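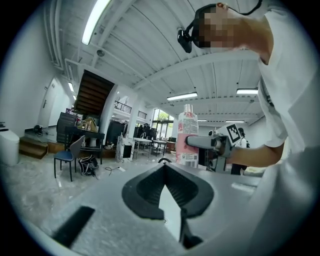 June, 2:10 pm, long bench

Bottles again. Restock of the toiletries shelf for the Grullen mock bathroom, same job as before lunch but now with the tall bottles in. Notes while I remember them.

Crate from Grestar finally open. 28 bottles in it, mixed. Sorted by height first, then by cap. Should have done cap first. Tall ones with flip caps want to go at the back, pump tops at the end of the row or they catch on the shelf above.

Pink bottles (pink cap, floral label) are the nice ones to handle, but they go over easily when nearly empty. Topped up 4 of them with tap water to the shoulder. Much steadier. Wrote W on the base in marker so no one washes their hair with it.

Label direction: flowers to the front, barcode to the back wall. We keep getting this wrong and then the shelf looks like two people did it. Which it was.

Shelf spacing. Tried 5 across, too tight, the last one has to be shoved in and the neighbor walks forward. 4 across is fine with a finger gap between. Leave it at 4, put the extras in the Wako bin under the bench.

3:00
Two leakers. Both from the bottom layer of the crate, caps not screwed down all the way. Wiped the bench, wiped teh bottles, changed the liner. Soapy bench is a pain, everything slides for the next half hour. Paper towels nearly out, put on the list.

Caps: checked the rest by hand before they went up. 6 more were loose. Whoever packs the crate back up at the end please tighten and store standing, not lying down.

3:25
Full run, crate to shelf, then shelf back to crate. Slow part is the turn to get the label round, not the lifting. Quicker if the bottles are set out on the bench already facing front, so did that for the second go. Felt a lot better, didn't time it.

Rakeo tray (the shallow one) is no good for the tall bottles, they lean on each other and one goes down, all go down. OK for bars of soap and the short jars. Moved it to the soap end.

To do
- paper towels
- new liner for shelf 2, the old one is curling at the front
- ask Grestar for spare caps, or a bag of mixed ones
- short jars not started, box still taped up
- decide if the razors and toothbrushes go on the same shelf or get a cup. I vote cup

Left the top shelf done, middle half done. Don't move the middle one, I know were I am with it.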